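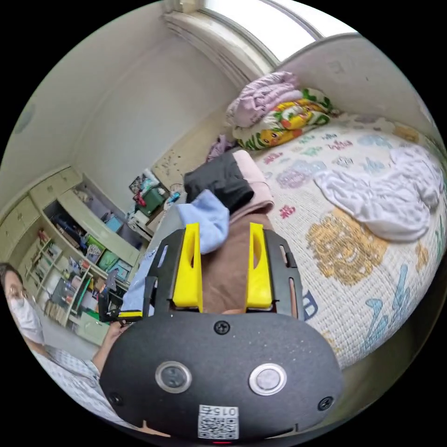
Brown, black, pale pink and a light blue sock: a small heap at the foot of the bed.

Hooray for the heap at the foot of the bed

Fulvio Gentile writes:

I asked in the April newsletter whether anyone would like a piece on sorting clothes, expecting perhaps two polite replies, and my inbox has been wonderful ever since. Chairs piled so high they've lost their arms! A banister that hasn't been seen since Christmas! One reader on Zallen Road keeps a whole second wardrobe on her exercise bike and is very happy with the arrangement. So this month you're getting the long version, and I've enjoyed writing it far too much.

I'm very fond of the small bedroom heap. A black thing bunched up next to a pink thing, a sock folded over on itself, something brown that might be a jumper or might be trousers until you pull at it. You can deal with a pile that size before the kettle has boiled. It's when it gets to the height of the mattress that the spirit sinks, and mine used to get there every single week.

What changed it for me was starting with the socks. I'd always done them last, like most people I've asked, and by then I was fed up and they went into the drawer in a lump. Now I go through the heap and pull out every sock first, lay them along the edge of the bed, pair what will pair, and put the odd ones in a shoebox on the windowsill. The pile looks smaller straight away and you've got something finished to look at. My shoebox got a proper going-over at Easter and I found 39 single socks in it. Thirty-nine! I matched a good few of them that same afternoon, including a green pair I'd mourned for two winters, and the rest are now dusters. A sock over the hand is the best thing I know for slatted blinds.

After socks, I do everything dark, then everything pale. I used to sort by person, then by drawer, and I'd end up walking round and round the bed. Colours are quicker for me because my eye picks them out without any thinking. If you've got four in the house and they all wear black then this will be no help to you at all, and you have my sympathy. Helen at number six does it by sleeves: long, short, none. She swears by it and her airing cupboard is a thing of beauty, so perhaps have a go at both.

Now, folding. I had more letters about folding than anything else and some of them were quite fierce. My own way with a T-shirt is to lay it face down, bring each side in to the middle, tuck the sleeves back along it, then fold up from the hem in thirds so it stands up by itself. Stood in a row in the drawer like that, you can see all of them at once, and I've stopped wearing the same three. Jumpers I fold in half and half again and keep flat on a shelf, heavy ones at the bottom. Anything slippery gets rolled. I've tried folding slippery things every way there is and they all end up on the floor.

Fitted sheets: no. I've watched it done, I've had it shown to me slowly, I've stood in my own bedroom with my hands in the corners looking like a badly made ghost. I roll mine up and put it inside its own pillowcase with the rest of the set, and it comes out perfectly good enough to sleep on. If anyone can do better and would like to write in, there's half a page going in the next issue.

Several of you asked about baskets and what to buy. You don't need to buy anything! But if you're buying anyway, Başaran on the corner has the plain lidded ones stacked by the door, and they're sturdy, and they'll let you bring it back if it doesn't fit the gap beside your wardrobe (measure the gap, I didn't). They also have the Wenora folding airer back in, the one with the wide feet. I've had mine for years and it's been up and down the stairs more often than I have. I'd go for the airer before the basket if you're only getting one. Half of my old heap was things with nowhere to hang for an hour.

That middle category deserves its own paragraph, the clothes that have been worn once and are too clean for the wash and a bit too lived-in for the drawer. I'm convinced this is where all heaps begin. I put three hooks on the back of the bedroom door last autumn and that's their home now. When the hooks are full, something has to go in the wash or go back on a hanger before anything else gets added. It's the only house rule I've ever managed to keep, and I recommend it with all my heart. Readers with a sliding door have suggested a single peg inside the wardrobe, or the back of one particular chair, so long as it really is only the one.

A couple of tips from your letters that I've tried and liked:

Do the pile with the radio on, and stop when the programme stops. From a reader in Clindov Close, who gets through hers during the afternoon play.

Turn things the right way out when they come off, at night, before they land. I'm not very good at this yet.

Keep a bag hanging in the wardrobe for anything you pick up and sigh at. When it's full, bring it to us.

And that brings me very nicely to the swap! The May clothes swap is in the Clindov Hall as usual, doors at ten in the morning, and you don't need to bring something in order to take something away. Last May's was the biggest yet, with 499 pieces on the rails by the time we opened, and the year before it was 300, so you can see the way it's going. We ran out of hangers before half past. If you've got spares, wire or wood or those thin velvety ones, please drop them in the crate in the hall porch any time before the day, we'd be so grateful.

We'll take clean clothes for any age and any size, shoes in pairs, scarves, belts, bags and bedding. Children's coats go faster than anything, so do dig those out. Please check the pockets. Last year's pockets gave us a train ticket, a baby tooth in a twist of tissue and a very good fountain pen, and only the pen has been claimed. Things that are past wearing are welcome too if you bag them separately and write RAGS on the front, as they go off to be shredded for stuffing.

There'll be a mending table by the stage with two sewing machines and a great many buttons. The button jar came to us from the old haberdasher's on Zallen Road and the label says 2,000, and I'm quite prepared to believe it. Bring the shirt you stopped wearing when the cuff button went. I've got one with me every year and I come home feeling as though I've been given a new shirt.

I'll be by the door doing a folding demonstration for anyone who fancies it, with a heap tipped out on a table and everybody welcome to dive in. Children are brilliant at this, by the way. Last time a small boy paired every sock on the table while his dad was still looking for a fold line. Tea and flapjacks at the back, bring a mug if you can.

Do keep the letters coming, and tell me about your own heap. I'd love to hear what's at the bottom of it. Notes through the hall letterbox reach me fine, or hand them in at Başaran, where they've kindly put a folder for us behind the till.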